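Well, May got away from me, friends! I had a whole plan for this month's letter (it was going to be about container tomatoes, I had notes and everything) and then I got completely swallowed up by bread. So bread is what you're getting. The tomatoes are fine, they're out on the back steps doing their thing, and I'll catch you up on them next time.

The sourdough saga, continued

Those of you who've been reading a while know that I killed my first starter over the winter. I named the new one Yurt, mostly for the way it domes up under the cloth and sags in the middle when it's hungry. Yurt lives on the shelf over the stove and gets fed at 7 in the morning, before coffee, before anything. My husband says I talk to it. I do talk to it!

The big change this spring is that I finally signed up for the evening bread class at Skestine, the little bakery school over by the canal. I'd walked past it for years and always figured it was for serious people. It is sort of for serious people, but they let me in anyway, and I had the best time. The teacher is Radosław Tokarz, and he has the loudest laugh I've ever heard in a room full of ovens. He looked at my dough the first night, poked it once, and said "More sleep." So that's been my motto.

What he meant was that I was rushing the second rise. I'd been shaping the loaf and giving it a couple of hours on the counter, then wondering why it came out like a doorstop. Now it goes in the fridge overnight, 16 hours if I can stand to wait. The crust has those little blisters all over it now, and the inside has gone from gummy to springy. I could cry.

A few of you wrote in asking what I'm using, so let me get that down before I forget. The flour is Kirora bread flour, the one in the paper sack, with a scoop of whole rye from the bulk bin when I remember to buy it. My usual loaf is 900 grams of dough and it goes in a lidded pot. I've tried fancier flour and my family couldn't tell the difference, so back to the paper sack we went. Salt is just salt. Water is from the tap, left out in a pitcher for a bit so it isn't freezing cold.

The one thing I did splurge on was a proofing basket from Flara, and wow, do I love it. It leaves those rings of flour on top, so even a lopsided loaf looks like you meant it. Dust it with rice flour first! I lost half a loaf to that basket before a classmate took pity on me.

Now, the downside of baking this much is that there's always bread, and on day three it starts to get a bit tough. I don't mind one bit. Day three bread is toast bread, and I might like it better that way. I slice whatever's left, freeze it with parchment between the slices, and pull out one at a time. It goes straight in frozen, no thawing, on a notch higher than I'd use for fresh. Then lots of butter, all the way out to the corners (I married a man who butters only the middle, and we've agreed not to discuss it).

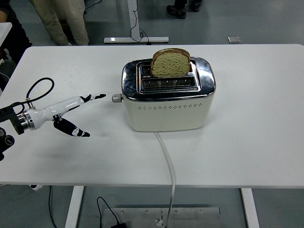 Bits and pieces

The cookbook swap was a hoot. We had 24 books on the table and I came home with 5, which was four more than I'd promised. One of them is nothing but dumplings, and somebody has written "NO" in pencil next to the prune ones, so naturally I'm making those first.

Thank you to everyone who sent rhubarb ideas! I've got a pan of the oatmeal bars cooling on the stove as I type this and the whole house smells like brown sugar. If you still have rhubarb you'd like to get rid of, my porch is open and there's a cooler by the door.

And if anybody wants a spoonful of Yurt, just hit reply and tell me when you'll be in the neighborhood. Bring a jar with a loose lid, please. I sent some home with my sister in a tight one and she's still finding bits of it on her car ceiling.

Tomatoes next month, I promise!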